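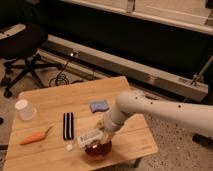

What a robot arm really costs you: a Sunday chat with Da-eun Jang

I have wanted to write something about budgets for ages, mostly so that I can stop having the same conversation in my inbox. People write to me asking which arm they should buy, and I ask what they've got set aside for everything that isn't the arm, and then it goes a bit quiet. So when Da-eun Jang, who looks after equipment at the Olomach lab in Grimutness, offered me a coffee and a look at her spreadsheet, I was on the train before she could change her mind.

Her group works on picking up and moving everyday things: a jar, a sponge, a plastic cup, a toy carrot. I asked her which of those had given her the most grief and she pointed straight at the jar.

"Round, heavy at the bottom, liquid inside," she said. "You can have a gripper that looks brilliant on the sales sheet and then you give it something shaped like a little globe and you find out what your fingers are like. I'd tell anyone to take their own awkward object to the demo. Put it in your bag. They'll try to hand you a nice square block – say no thank you."

I loved this, and I'm stealing it. She took three things to her last demo, wrapped in a jumper.

We got on to money quite quickly (she is not shy about it, which makes her a dream to interview). The number she wanted to talk about first was 2,331, in pounds, and I assumed it was a gripper or a camera. It was neither. It was what they spent in their first year on bits they hadn't budgeted for at all.

"Fingertips, cables, brackets, a second power supply, delivery, a table that didn't wobble," she said, reading down the column. "No single line made anybody gasp. The fingertips were 184 a pair and we thought, fine, we'll buy one pair. We bought one pair a lot of times."

Does she buy spares up front now?

"Always 2 sets on the shelf. When we open the last one I order again that afternoon. It's the same as toilet roll."

Her colleague Yoshinori Nishimura wandered in at this point looking for a hex key and ended up staying for most of an hour. He does the day-to-day running of the arms, and he and Da-eun plainly have a long-standing disagreement about cables, which they were happy to have again in front of me. Yoshinori wants proper trunking in the budget from day one. Da-eun thinks you should live with a tangle for the first few months because you'll be moving everything anyway.

"She says a few months," said Yoshinori. "Come and look at the floor."

"The floor is a planning document," said Da-eun.

I'm with Yoshinori on that one, sorry! But I did take her wider point, that you don't know where things will end up until you've worked at the bench for a while, and paying somebody to fix it all down in week one can mean paying them again in week ten.

I asked about Tak, the supplier they went with, and whether they'd had other quotes. They had two. The other was from Vidirus, and it came in cheaper on the arm itself, which is where most people would have stopped reading. Da-eun had gone through both with a highlighter.

"The Vidirus one had the controller as an extra, and training as an extra, and the support ran out sooner. Once I'd put it all back in there wasn't much in it. So then you're choosing on who picks up the phone. I rang both support lines at ten to five and asked a silly question. Tak answered it. That was pretty much the decision."

She keeps every quote in the same table, with the same rows, and if a supplier has left a row blank she writes to ask. Blank rows, she told me, are never free. I wrote that on my hand.

What about the props, though? I'd imagined that a group handling cups and sponges would spend next to nothing on the cups and sponges. Da-eun laughed and opened another tab.

"Forty pounds a month. It used to be nothing, officially, because people were bringing things from home and not claiming. Then someone left and took their stuff back, quite reasonably, and we couldn't repeat anything we'd done with it. So now it has its own line. If you find an object that works for you, buy several on the same day, from the same shop. Shops change things. The jar gets a new shape and there goes your comparison."

Yoshinori added that he'd like a line for labels as well. Jars come with labels, labels get scuffed by the grippers, and a scuffed label isn't the same thing to a camera as a fresh one. I hadn't thought of that at all.

I finished by asking them both what they'd do with a bigger pot next year. I was expecting a second arm, possibly with a drum roll. Yoshinori said he'd have a second table before a second arm, so that one could be set up while the other was in use. Da-eun said people's time.

"The request form has a box for equipment and I fill it in, and then there's the person who has to set it going and put the carrot back where it was. That's a salary. If you can't pay for the hours then the arm sits there, and you've bought a very expensive lamp."

She's promised to send me a blank copy of the spreadsheet in October, once she has tidied up the comments (some of them are about Yoshinori). I'll put it up on the downloads page when it comes. Take an awkward jar to your demo in the meantime, and let me know how you get on.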